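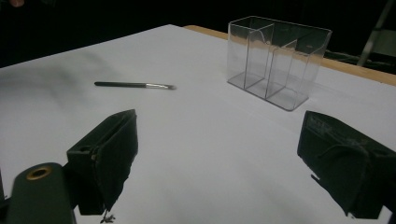
Page 3 of 8

Automation at Work, Week 2
Notes by Daryna Horobets, Tristville campus

Welcome back! Today we get to my favourite part of the unit, which is small jobs. Think of putting a slim brush away in a clear organizer. You do it without looking. A machine has to learn where the handle is, how hard to squeeze and when to let go.
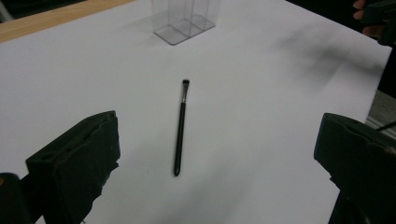 So who teaches it? Very often a person with a gripper in hand, doing the job over and over. That's real labour, and it takes skill! When Povbridge brought in automated packing, 70 staff saw their duties change, and some packers moved into showing and checking. Ask what happened to their pay, their breaks and their wrists.

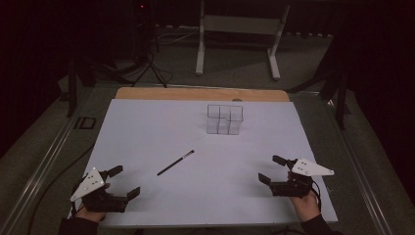
Watch the hands as well as the tool - the way someone holds a gripper tells you plenty about how tired they'll be by lunch.

For Friday: read the Kuzmenko chapter and write one page on a task you do at work that would be hard to hand over.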